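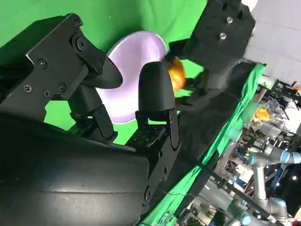
Chaiwat Srisuk asks why anyone would put the camera on the wrist in the first place, given that the fingers spend most of the task standing in front of whatever you wanted to see. A fair complaint, and it takes most of this lecture to answer it.

Lecture notes, Nov 19, 2021
Learning from demonstrations with a wrist camera

1. Where we left off

Last time we had a fixed camera looking down at a table and a policy that copied what a person did. It worked well until somebody bumped the tripod. The policy had learned, with great care, where the tripod was. Move the camera a little and the arm would reach with full confidence for a spot where there was no food.

A wrist camera gets rid of this problem by riding along with the hand. If the gripper is close to the plate, the plate looks big. If it's off to the left, the plate shifts in the picture. The network can learn "move until it looks like so" and never needs to know where the table is in the world. It also gets sharper pictures just when sharpness matters, in the last stretch before contact.

The price is what Chaiwat said. The fingers hide part of the plate, and the view tilts whenever the wrist does. Background also comes along for free, and in most labs the background is a mess. Green cloth helps close to the work, but a tilted wrist looks right past it at every shelf you meant to tidy.

2. The setup for the method

We follow the Ikura write-up, since it's short and the authors admit to their mistakes. Two arms share one work area. The task is to bring a piece of play food to a round plate. The policy takes the current wrist picture and the joint readings, and puts out a short run of future motions for both arms. You carry out the first few, look again, and repeat.

Why a run of motions instead of one? People pause when they demonstrate. They pause to think, to scratch, to ask if the recording is on. A policy that predicts one step at a time sees a still picture, remembers that the right answer to a still picture was often "stay still," and stays still until lunch. Predicting a longer run lets it step over the pause. Make the run too long, though, and it stops reacting to anything. The write-up uses 17 steps and defends the number with a graph that looks pretty flat to me. Bring your own opinion to the discussion section.

3. Occlusion

Back to the fingers. Suppose the plate is half hidden. There are three usual answers.

Add a second view. Easy, and it often works, but if that view is fixed you have invited the tripod back in.

Give the policy memory, so that it can use what it saw before the fingers got in the way. Sounds obvious. In practice a policy with memory loves to copy its own last motion, which scores very well on recorded data and badly on a real table. We'll see this under the name "copycat problem" in December.

Do nothing, and let the fingers be part of the picture.
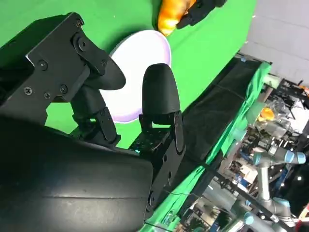

The third answer deserves more respect than it gets. The fingers are bolted to the same wrist as the camera, so at a given opening they show up in the same place every time. What they cover is lost, but where they are is a free ruler: the gap between a fingertip and the plate rim is very nearly the thing the policy has to control. The Ikura group tried painting the fingers out of the training pictures and the results got worse. They report this in a footnote, which is where the best part of most papers lives.

The other arm is a different story. It comes into view from wherever it likes, at whatever speed it likes, and it may be blurred. Whether the policy treats it as a partner or as an odd piece of furniture depends almost wholly on how much of that the demonstrations contained.

4. What the numbers say

The main run used 274 demonstrations. A later one used 500 and did better on food placed near the edge of the work area, with little change in the middle. Read that before you ask for more data in your project proposal. Ask for different data.

Also note that "success" in their table means the food ended up touching the plate. Hanging halfway off it counts. I would have been stricter, but I'm not the one who had to run the trials.

5. For next time

Read the sections on motion runs and on occlusion. Skip the appendix on cloth color unless you're having trouble sleeping.

Write one page on this: if you could hide one part of the wrist picture from the policy during training, which part would it be, and how would you tell whether it helped? "The background" is an acceptable answer only if you say what counts as background when the other arm is passing through it.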